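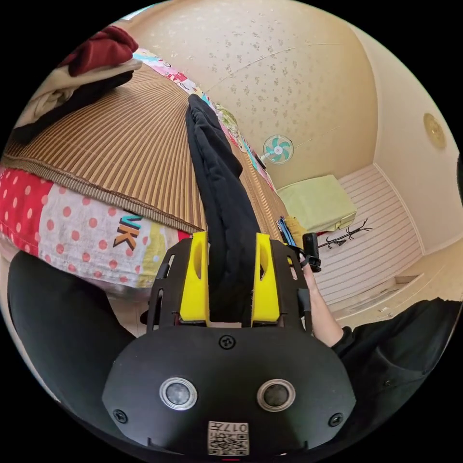
Who will do the folding at Fulico when the automated line opens?

Machines will take flat items and most pants, and the present staff will handle everything else, along with the demonstration work that the machines learn from.

Fulico, the garment care company based in Wusgate, set out the change to its folding department on April 11, 2018. The line is supplied by Jarman and is due to start running in September. It has five folding stations, each with two arms, controlled by a software package called Kakix.

The rated output is 779 garments per shift. Hand folding at one table now averages 367 garments per shift, according to production manager Hefin Kneath. No folding jobs will be cut this year, he said, but the job description has been rewritten. Folders will spend part of each week making demonstrations with hand-held grippers, and part clearing rejects from the line. Demonstration hours are paid at the same rate as table hours and do not count toward the folding quota.

Demonstrations are made on beds and other household surfaces as well as at the worktables. Kneath said garments handled only on a flat white table gave poor results in the first trials, with the software losing the edge of the fabric when the background was changed.
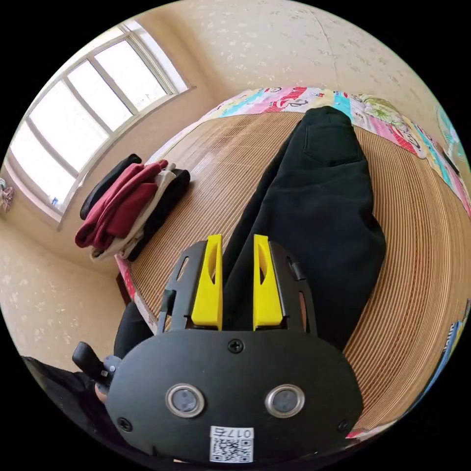 Pants are the first garment type scheduled for full automation. Shirts and knitwear follow later, and Fulico has not set a date for either. Dwynwen Yorath, who leads the folding crew, said dark pants are harder than light ones, as the two legs are difficult to tell apart once one lies on the other. A black pair folded lengthwise, as on the striped mat, still shows a back pocket near the waistband, and folders are asked to keep such features in view when they can. The pocket gives the software a fixed point for finding the waist end.

Staff have raised two objections. The first concerns wrist strain from the trigger grip, and Fulico has agreed to limit continuous use to one hour. The second concerns skill grading. Under the current scale, pay steps depend on table speed, which will fall for anyone assigned to rejects. Nest Prosser, the staff representative, has asked for a separate grade for reject handling. A reply from the company is pending.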